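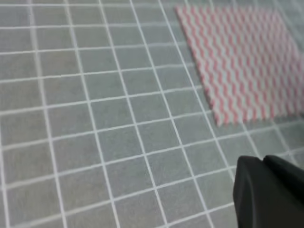 사론 제말은 지난 시간 끝에, 범인을 일찍 알려 주는 소설은 추리소설이라고 부르기 어렵지 않느냐고 물었다. 독자가 맞힐 것이 남아 있지 않으면 읽을 이유도 줄어든다는 의견이었다. 오늘은 이 질문에서 시작한다.

장르소설 읽기와 쓰기
강의 노트: 정보의 배분과 서스펜스

1. 지난 시간 정리

지난 시간에는 고전적 수수께끼형 소설의 구조를 다루었다. 사건이 먼저 일어나고, 탐정이 사건 이전의 시간을 복원하며, 마지막에 복원된 이야기가 한꺼번에 제시된다. 이 구조에서 독자와 탐정은 원칙적으로 같은 단서를 본다. 같은 단서를 보고도 독자가 답에 먼저 이르지 못하는 까닭은 단서의 비중이 흐려져 있기 때문이다. 중요한 물건이 목록 한가운데에 들어 있거나, 중요한 말이 농담처럼 지나가거나, 단서 바로 뒤에 더 큰 사건이 이어진다.

제말의 질문은 이 구조를 기준으로 삼으면 타당하다. 그러나 범죄소설 전체로 범위를 넓히면 기준이 달라진다.

2. 세 가지 배분

독자와 주인공이 가진 정보의 양을 비교하면 크게 세 경우로 나뉜다.

가. 독자가 주인공보다 적게 안다.
주인공이 이미 알아낸 것을 서술자가 밝히지 않는다. 탐정의 머릿속은 닫혀 있고 조수나 주변 인물이 서술을 맡는 경우가 많다. 주된 효과는 호기심이다. 시점 인물이 탐정 본인이면 쓰기가 까다롭다. 본인이 아는 것을 본인의 서술에서 빼면 독자는 속았다고 느낀다.

나. 독자와 주인공이 같은 만큼 안다.
일인칭 사설탐정물이나 수사물에 흔하다. 독자는 주인공과 함께 틀리고 함께 고친다. 주된 효과는 놀라움이며, 반전이 일어난 뒤에 앞부분을 다시 읽어도 어긋나지 않아야 한다.

다. 독자가 주인공보다 많이 안다.
범인이나 위험의 위치를 독자만 안다. 주된 효과는 서스펜스다. 독자는 무슨 일이 있었는지를 묻지 않고 언제, 어떻게 드러날지를 묻는다. 범인이 첫 장에 나오는 이른바 도서형 추리소설도 여기에 든다.

한 작품이 세 경우를 번갈아 쓰는 일은 흔하다. 분류는 작품 단위보다 장면 단위로 하는 편이 정확하다.

3. 읽기 자료: 『빈우드의 상속인』

수업용으로 나누어 준 발췌문은 제1장과 제9장이다. 줄거리를 다시 적는다.

빈우드 저택의 회계를 맡은 헤그데는 죽은 고용주의 유언장을 바꿔치기한다. 독자는 제1장에서 이 사실을 안다. 제2장부터 시점은 조카딸에게 넘어가고, 조카딸은 제9장까지 헤그데를 가장 믿을 만한 사람으로 여긴다. 원래의 유언장은 불태워지지 않았고 장부 사이에 끼어 있다. 헤그데는 그 장부를 다른 사람에게 내주어야 하는 처지가 된다.

제1장에서 볼 것
- 유언장을 바꾸는 장면이 매우 짧다. 동기는 한 문장도 나오지 않는다.
- 헤그데는 서두르지 않는다. 찻잔을 치우고, 편지에 날짜를 적고, 그다음에 서랍을 연다.
- 독자는 누가 했는지를 알지만 왜 했는지는 모른다. 다시 말해 서스펜스와 호기심이 함께 걸려 있다.

제9장에서 볼 것
- 조카딸이 장부를 빌려 달라고 부탁한다. 대화의 겉내용은 난방비 정산이다.
- 두 사람 가운데 한 사람만 대화의 무게를 안다. 독자는 그 한 사람과 같은 자리에 놓인다.
- 장면 후반에서 독자 상당수가 헤그데가 들키지 않기를 바라게 된다. 정보를 공유한 인물에게 감정이 기우는 현상으로, 도덕적 판단과 따로 움직인다.

아닐 로드리게스는 발표문에서 제9장의 긴장이 대사가 아니라 대답의 지연에서 나온다고 보았다. 헤그데가 질문을 받고 곧바로 답하지 않는 대목마다 사소한 동작이 하나씩 들어가 있다는 지적이다. 본문에서 해당 대목에 밑줄을 그어 올 것.

락슈미 아차리아는 반대 의견을 냈다. 같은 동작이 되풀이되어 후반에는 신호처럼 읽히고, 그래서 긴장이 오히려 떨어진다는 것이다. 두 의견은 다음 시간에 본문을 놓고 다시 비교한다.

4. 서스펜스의 조건

(1) 기한
언제까지라는 선이 있어야 한다. 시계나 날짜일 필요는 없다. 손님이 돌아오는 시간, 눈이 녹는 때, 장부를 넘겨야 하는 아침도 기한이 된다. 기한이 한 번 정해지면 뒤로 미룰 때마다 효과가 약해진다. 앞으로 당기는 것은 대체로 효과가 있다.

(2) 구체적인 손실
무엇을 잃는지가 분명해야 한다. 세계나 국가가 걸린 이야기에서도 장면을 끌고 가는 것은 한 사람이 잃을 한 가지다. 손실의 규모를 키운다고 긴장이 비례해서 커지지는 않는다.

(3) 가능한 행동
인물이 할 수 있는 일이 남아 있어야 한다. 할 일이 없는 인물을 오래 보여 주면 독자는 결과만 기다린다. 선택지는 둘 정도가 다루기 쉽고, 둘 다 대가가 있어야 한다.

(4) 장소에 대한 이해
독자가 문이 어디에 있는지 모르면 누가 그 문으로 들어올까 걱정할 수도 없다. 위험이 닥치기 전에 장소를 한 번 지나가게 하라. 긴박한 장면 안에서 구조를 설명하면 늦다.

5. 짧은 비교: 『트로스테드행 막차』

두 번째 자료는 배분이 장면마다 달라지는 예다. 승객 한 사람이 사라지고, 차장 페드버그가 객차를 차례로 확인한다. 전반부에서 독자는 페드버그와 같은 만큼 안다. 중간에 짧은 삽입 장이 하나 있고, 여기서 독자는 사라진 승객이 아직 열차 안에 있다는 것을 알게 된다. 이후의 객차 확인은 전반부와 거의 같은 문장으로 쓰였는데도 다르게 읽힌다.

삽입 장을 빼고 읽은 뒤 다시 넣고 읽어 보기를 권한다. 문장은 그대로인데 독자의 질문이 바뀐다. 비탈리 흐리니신은 삽입 장이 너무 늦게 나온다고 했고, 프레셔스 모디세는 더 앞에 오면 페드버그가 무능해 보일 것이라고 답했다. 둘 다 근거가 있다. 독자가 많이 아는 상태가 길어지면 모르는 인물은 어리석어 보이기 쉽다. 작가는 인물이 모르는 합당한 이유를 따로 마련해야 한다.

6. 자주 나오는 문제

지난 학기 과제에서 되풀이된 것만 적는다.

시점 인물이 본 것을 숨긴다. 편지를 읽게 해 놓고 내용을 적지 않은 채 장을 끝내는 방식이다. 한 번은 통하지만 두 번째부터는 장치가 눈에 띈다.

장이 끝날 때마다 위기를 둔다. 모든 장이 같은 높이에서 끊기면 독자는 다음 장 첫 줄에서 위기가 풀릴 것을 예상한다. 조용히 끝나는 장을 섞는다.

위험을 형용사로 적는다. 불길한 복도, 섬뜩한 침묵 같은 표현은 독자가 느낄 것을 먼저 말해 버린다. 초고에서는 그대로 두고 퇴고에서 지워도 된다.

악역의 계획을 대사로 설명한다. 독자에게 정보를 주는 것이 목적이라면 행동의 일부만 보여 주어도 충분하다. 헤그데의 서랍 장면을 참고할 것.

7. 용어

호기심: 이미 일어난 일에 대한 독자의 물음.
서스펜스: 앞으로 일어날 일에 대한 물음. 결과의 범위를 독자가 어느 정도 알고 있어야 성립한다.
놀라움: 물음이 없던 자리에서 답이 먼저 나오는 것.
도서형: 범행을 먼저 보이고 발각의 과정을 뒤에 두는 구성.
거짓 단서: 사실이지만 틀린 결론으로 이끄는 정보. 사실이 아닌 정보는 거짓 단서가 아니라 서술의 오류로 본다.

8. 과제

과제 가. 같은 사건을 두 번 쓴다. 한 번은 독자가 주인공보다 적게 알도록, 한 번은 많이 알도록 쓴다. 각각 2000자 이내. 사건과 인물, 장소는 바꾸지 않는다.

과제 나. 『빈우드의 상속인』 제9장을 조카딸이 이미 의심하고 있다는 전제로 고쳐 쓴다. 3000자 이내. 대사는 되도록 그대로 두고 지문만 고친다.

가와 나 가운데 하나를 고른다. 제출한 글 끝에 독자가 각 장면에서 무엇을 알고 무엇을 모르는지 짧게 적는다. 이 메모는 분량에 넣지 않는다. 과제의 배점은 70점이고 나머지는 토론 참여와 발표로 매긴다. 수정본은 1월에 한 차례 받는다.

다음 시간 읽을 것: 『트로스테드행 막차』 마지막 두 장. 발표 순서는 모디세, 흐리니신.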